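Jernwood Tabletops: Questions We Get Asked

What does a top cost?
The small one is £239. The large one is £1299, and yes, you may go and look at the small one again.

Will yours match the one in the showroom?
No. It came out of a different tree. Expect the same pale, blond sort of colour and a grain that goes where it likes.
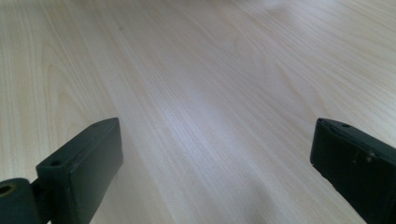
Cengiz Gökçe wrote in to ask whether the wavy grain can be ordered "a bit straighter, to go with the blinds". We passed this on to the wood and have had no reply. You can come in on a Wednesday and pick from what's in the racks.

Why does it look different by the window?
Pale wood throws the light back at you. Turn the table a quarter and see if you like it better.

Can I put a hot pan on it?
Once.

How do I clean it?
Damp cloth, then a dry one. Keep scouring pads and bathroom spray well away. For oiling, use a thin coat of Brotine, wait 2 hours, wipe off what's left. Most people use far too much and then ring us about the stickiness.

Do you deliver upstairs?
To the first floor, if the stairs are straight. Measure them before you order, please, including the banister.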